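okay so I want to talk about the stuff we keep saying yes to. a little thread, because I've been chewing on this since November and I finally did something

1/ every season I used to make a big list of goals. read more, stretch more, call people back. and every season the list got longer and I got crankier looking at it

2/ this time I made a list of what I'd already promised instead. rides, favors, the newsletter, the potluck sign-up, the choir thing in Wustden. I got to 16 and had to go get a snack

3/ then I went down the page and put a little star next to anything I'd miss if it vanished tomorrow. 6 stars!! I sat there on the kitchen floor staring at it for a good while

4/ the ones with no star weren't bad things. most of them I said yes to in a hallway, with my coat on, to be nice. I'm 58 and I still do this

5/ so I've been trying what my friends at Kassa call a waiting yes. you say "let me sleep on it" and then you have to sleep on it for real (two nights for me, one isn't enough, I wake up still feeling guilty)

6/ first week I used it twice. one of those turned into a no and I wrote the email, deleted it, wrote it again with way too many exclamation marks, and hit send from the bus

7/ the reply was "no problem, thanks for letting us know." that was the entire reply. I'd been dreading it since breakfast
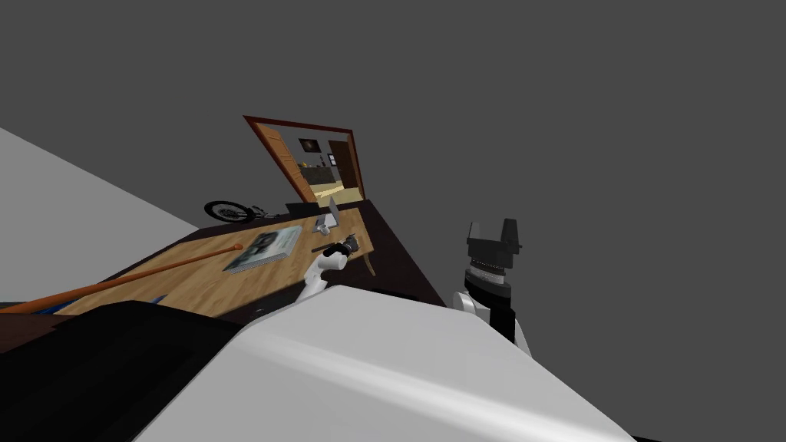 Doorway, with another room behind it.

8/ what I'm doing with the extra evenings - mostly nothing so far. I walked out to Rudine and back. I finished a puzzle. I went to bed at a ridiculous hour with a library book and loved it

9/ if you want to try the list, do it on paper and write the tiny stuff too, like watering somebody's plants. the tiny stuff is where all my time was hiding

10/ and leave the stars for the next day. I did mine right away and I've already moved one of them - sorry, newsletter

11/ tell me what's on yours if you feel like it, I'll be reading replies tonight after soup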